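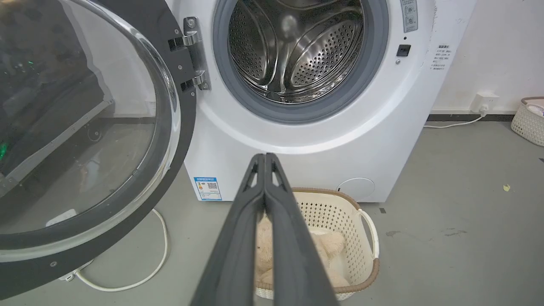 Musty smell from a front loader, where do I start?
Tsutomu Noguchi
Ours smells every July. I wipe the glass but never the gray rubber ring. Is that it?

Kazuhiro Katayama
Oh, very likely! Pull the folds back and wipe inside them — you'll be amazed what hides in there. Then open the round cover at lower right and clean the filter. Love this job!
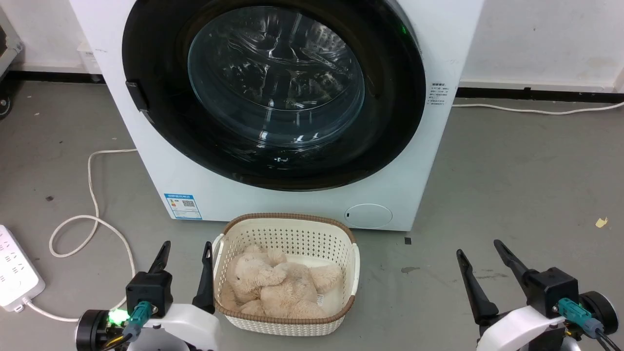
Do I need a towel down before opening the filter?
Definitely, and a shallow tray too, as over 2 cups of water can come out.

Ondwood
leave the door open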